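Category: Out and about / Robots, sort of

Ok typing this fast before bed because if I leave it till the weekend it won't get written, same as the bread post. Sorry to everyone still waiting on the bread post.

So. Open house at Nanis. The automation place out past the Flarnstead exit, long low building, used to have the carpet outlet in it. I've driven past it for years. They had a sign up in December that said OPEN HOUSE ALL WELCOME COFFEE and I am weak when it comes to a sign with coffee on it.

Got there late. Parking was a mess, they'd coned off the whole front row for a truck that never came, so I left the car behind the tire shop and walked. Cold. Wrong shoes. Name sticker at the door, safety glasses that don't fit over my actual glasses, and then you stand in a hallway with a bunch of other people in name stickers waiting for your group to get called. I was group 2. There were a lot of dads. Lots of kids too, more than I figured, and they were better behaved than the dads.

The first stop was the talk. Slides. I'll be honest I missed most of it because the room was warm and I had on a winter coat and no place to put it. The gist was that they do a bit of contract work for the Makowska warehouse people, which pays the bills, and then there's a second side of the building where they work on the hands-on stuff. Picking things up, putting things down, getting a thing out of another thing. The guy giving the talk kept saying "manipulation" and the woman next to me whispered that it sounded like her sister in law.

Then a walk past some cabinets. Very tidy cable work, if you like that, and I do. I took too long looking at it and got left behind by my own group and had to jog.

Then the good part. The bins.

They've got work cells in a row, and each cell has a bin, and the arm does its work down inside the bin. I'd pictured a big open table for some reason. Nope, gray tub, sides that slope out. Each one gets set up with different things to do. One had towels. One had plastic dishes, which was the popular one, people three deep, couldn't see a thing. I ended up at the one with the cylinder because there was room to stand, and then I stayed there for most of the visit.

Setup is dead simple. Blue cylinder, black holder with a pair of curved side pieces, and a green foam block off behind it, the kind with shaped holes in the top like a toddler toy. The job they were showing was the cylinder and the holder. Arm comes down, takes hold of the cylinder, lifts, moves it off, sets it down on the floor of the bin. Then goes back and puts it in the holder again. That's the whole show. I watched it 19 times. I know it was 19 because there's a counter on the monitor and I wrote down where it started and where it was when I left (yes on the back of the name sticker).

And it's weirdly gripping. No pun. You'd think after the third one you'd wander off. But it's never quite the same twice. Sometimes it goes straight in. Sometimes it gets close and sort of hangs there, and you can feel the whole crowd lean. A couple of runs it came in at a bad angle, bumped the side of the holder, backed up, tried over. One time it let go too early and the cylinder went over and rolled, and a kid yelled OHHH like it was a football game. An operator reset it by hand. Then off it went again.

Asked the operator a few things while she was waiting on a restart. Notes, as I scribbled them:

- the cylinder standing up is harder than it looks, tall things tip when you nudge them
- the green block wasn't in use for that demo, it's for a different task, they leave it in so the arm has to work around other stuff
- they swap the objects around a lot, on purpose
- slow speed was for the visitors. normal speed is faster but she wouldn't say by how much
- no they do not name the arms. (They do. There was tape on one. I saw it.)

She was nice about it. I think I asked her 15 questions and there was a line forming behind me so I let it go.

What I liked, and I was trying to explain this at dinner and doing it badly, is how ordinary the objects are. I went in expecting car doors. Sparks. Instead it's a block and a stick in a tub. My nephew could do the task and he's 2. But then you stand there and watch a machine try to work out where the edge of a thing is and you start noticing your own hands. I picked up my coffee cup after and thought about it way too hard and spilled some. On the coat.

The other thing is the noise, or the lack of it. I expected loud. It's more of a whir and a click. The loudest thing in the room was the air handler and, again, the dads.

Stuff I didn't love. The talk was too long and the bin part was too short, should be flipped. They rotate you out when your group time is up, so I hid in group 3 for a while, which nobody minded or maybe noticed. Signs on the cells were printed tiny, and behind the rail, so you couldn't read them unless you leaned, and if you leaned you got told not to lean. Also the cofee was the kind from a box. Fine. It was hot.

There was a side room with a poster about a project called Zornau, which as far as I could tell is the same idea but with two arms working the one bin, passing things across. No demo of that one. A poster and a bowl of mints. I'd go back for that. I asked if it'd be running next time and got a "hopefully," so, grain of salt.

They had a try it yourself station too, by the exit, where you get a pair of handles and drive a small arm. Wait was long. I got my turn right at the end, and I was terrible. Worse than terrible. You have to pick up a peg and I pushed the peg clean off the table, twice, and then pinched the table. The girl ahead of me, maybe seven, got hers first try and walked off without even looking back. My respect for the machine in the bin went way up after that. It misses, but it doesn't get flustered and start laughing and drop the handles.

Home by dinner. Feet frozen. Would I go again, yes. If you go, some tips: park behind the tire place from the start, take your coat off BEFORE the slides, skip the dishes cell unless you are tall, and go find the quiet one on the end.

Oh and the kids got stickers with a little gripper on them and the adults did not. I asked. There were none left, she said, while standing next to a roll of them.

Somebody is going to ask about jobs and replacing people and all that. I don't know. They got asked at the talk and gave the answer you'd expect, and a man at the back asked again, and they gave it again. I don't have a take. From where I was standing it was having a hard enough time with a blue cylinder, but then so was I with a peg, and it's going to get a lot more practice than me.

Bread post soon. The starter's alive, that's all I'll say. Ok, bed.

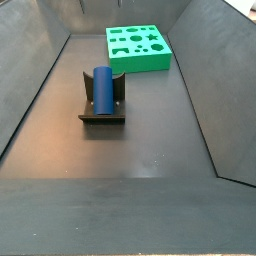
The cylinder cell at Nanis, blue one standing in its holder, green block behind.

Contact | Copyright, all posts and typos mine | Back to top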